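# Building on a grid: notes for week three

Bring these with you on Sunday. We'll start at the tables straight away, so please read the first two parts beforehand and have a go at the sorting exercise with whatever bricks you have at home.

## 1. The baseplate comes first

I love a bare baseplate. It is the nearest thing our course has to squared paper, and everything we did last week with rows and columns carries straight over. Each stud is a place. Give the columns a letter and the rows a number and you can tell someone across the room exactly where a brick goes, which is how the Zakotmont game works (you'll remember the shouting).

Set the plate down at whatever angle suits your arm. It doesn't have to be square to the table edge! What matters is that you choose one corner as your origin and stick with it. Half the muddles last week came from pairs who had quietly picked different corners.

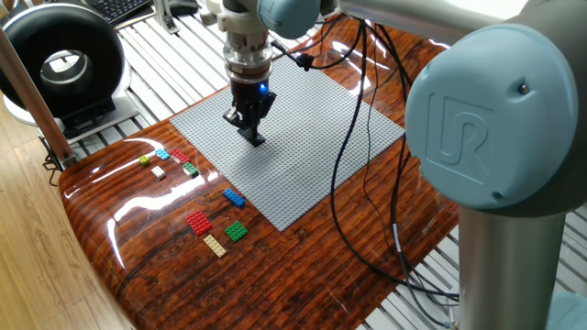
Once the origin is agreed, write it on your planning sheet before you touch a brick. Then mark the direction of "along" and the direction of "up" with two arrows. I use pencil, as I nearly always change my mind.

## 2. Sorting beside the plate

Keep your loose bricks off the plate and to one side, in small clusters with gaps between them. A heap is lovely to rummage in but hopeless for planning. Spread out, you can see every colour at a glance, and you start having ideas just from what's sitting next to what.

Ways to sort that are worth trying:

- by colour, if the design is a pattern or a picture
- by length, if you are building a wall
- by order of use, first brick nearest the plate

The third is my favourite. It feels slow for the first few minutes and then suddenly you're flying along.

The Sumampouw set in the cupboard has 936 pieces and the Wunon tub has 1,463, so please don't tip out either of them whole. Take a handful, sort it, build, and go back for more. Lids on afterwards.

## 3. Placing the first brick

Start near a corner of the plate and leave a border of two or three studs. Hold the brick by its sides, level with the plate, and line up one edge before you think about the other. Then press straight down. A brick pushed in at a tilt will often sit up at one end, and every layer you put on top makes the lean worse.

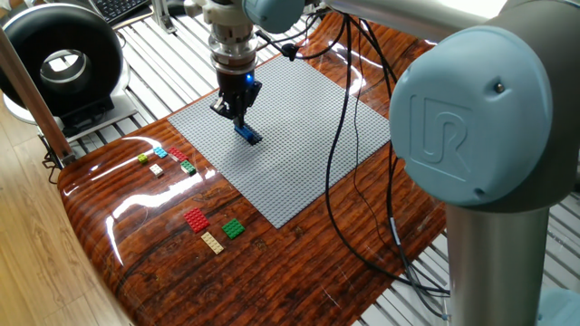
**Why start near a corner when the middle looks more natural?**

Counting is easier. From a corner you have two edges to measure from, and your coordinates stay small while you are getting used to them. When you're confident, start wherever you like.

After the first brick, stop and read its position aloud to your partner. If you both get the same letter and number, carry on. If you don't, go back to your arrows.

## 4. Task for the session

Work in pairs, one plate between you.

1. Agree an origin and draw the arrows.
2. Choose nine bricks, in at least four colours.
3. Partner A plans a layout on paper, one layer high, and keeps it hidden.
4. Partner B builds it from spoken coordinates only.
5. Compare, swap, and go again with a second layer.

The second layer is where it gets really good, with bricks bridging the joins below and the plan needing two sheets.

## 5. Looking ahead

Next week we begin the Zornarura mosaic, which uses 900 bricks over several plates joined together. Think about how the lettering should continue from one plate to the next. I have two answers and I'm hoping you'll come up with a better third.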